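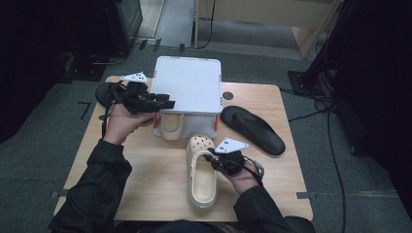

A clog-style slide and a flip-flop by a lidded bin on a light wooden table, with a black slide held above.

Storing Slides, Clogs and Flip-Flops: Frequently Asked Questions

This page covers seasonal storage of open and slip-on footwear in lidded plastic bins. It applies to Holtia and Fernis bins sold through Tenimbridge and, with the size limits noted, to similar bins from other makers. Leather dress sandals and boots are covered on separate pages.

PREPARATION

Do shoes need to be washed before they go into a bin?
Yes. Molded foam and rubber slides can be washed by hand in lukewarm water with a small amount of dish soap. Brush the footbed and the tread separately. Rinse until no foam remains. Fabric straps should be wiped with a damp cloth and not soaked.

How long should they dry?
Molded foam: 6 hours at room temperature, standing on the heel end. Fabric or padded straps: overnight. Do not use a radiator, a clothes dryer or direct sun. Foam clogs can shrink or warp when heated, and the change is permanent.

How can I tell whether a clog with ventilation holes is dry?
Press a folded paper towel against the inside of the toe, directly under the holes, and hold it there for a few seconds. If the towel picks up moisture, leave the clog out longer. Water also collects at the point where a strap joins the side of the shoe.

Should I use baking soda or scented sachets?
A sachet is acceptable if it is closed and not in contact with the footbed. Loose powder is not recommended. It works into the tread and is difficult to remove from textured foam.

PACKING

What size bin do I need?
The Holtia low bin takes two pairs of adult slides or one pair of thick-soled clogs. The Fernis deep bin takes more, but shoes at the bottom carry the weight of everything above them. Measure the longest shoe from heel to toe before ordering. Adult slides up to 26 cm fit flat in the low bin. Longer shoes must be placed on the diagonal or on edge.

Which way should slides face?
Place the pair heel to toe, soles against the outer walls of the bin. The straps then sit side by side in the middle. Slides placed with soles together can be packed more tightly, but grit from one tread may scratch the other.

Can slides stand upright against the wall of the bin?
Yes, if the lid closes without touching them. A slide that is held down by the lid will take on a bend at the toe. If the lid has to be pushed, use a deeper bin.

Where do flip-flops go?
Last, and flat. They fill the space above a single layer of slides. Do not fold them. Do not hook the thong of one over the strap of another shoe, as the anchor plug can be pulled through the sole.

Can I mix black and light-colored shoes?
For short periods, yes. For storage longer than a season, put a sheet of plain paper between them. Some dark rubber compounds leave a mark on cream, beige or white foam. The mark cannot be washed out. Newspaper is not suitable as a divider.

Should straps be stuffed?
Wide molded straps hold their shape and need nothing. Soft straps should be supported with a roll of plain tissue the width of the strap opening. Adjustable straps should be closed on the middle setting.

Is it better to lift a slide by the strap or by the sole?
Either is fine for light foam slides. Thick-soled pairs with glued straps should be lifted by the sole.

BINS AND LIDS

Translucent or opaque?
Translucent walls let you identify a pair without opening the lid. The contents appear as a general shape and color, so similar pairs still need a label. Opaque bins are preferable where the shelf receives daylight.

Does the lid need to be airtight?
No. A lid that keeps out dust is sufficient. If you use a gasketed lid, extend the drying time to a full day.

How many bins can be stacked?
Six low bins or three deep bins, on a level surface. On thick carpet, reduce both figures by one. Heavier footwear goes at the bottom.

Where should labels be placed?
On the short end, below the rim. Labels on the lid are hidden as soon as a second bin is stacked on top. Mangubat label sheet 206 peels off without residue when warmed with a hair dryer on the low setting.

How do I clean the bin itself?
Wipe it with soapy water and dry it with a cloth. Solvent cleaners cloud clear and translucent plastic. Sand in the lid channel should be removed with a dry brush before wiping.

STORAGE PLACE

Can bins go in a garage or attic?
Not in places that become hot in summer. Closet shelves, under-bed space and interior cupboards are suitable.

How often should stored shoes be checked?
Once during the storage period is enough. For shoes put away in September, check at midwinter. Look for spots on the footbed and for stickiness on rubber parts. Sticky rubber is a sign of breakdown, and the pair should be removed from the bin before it transfers to the others.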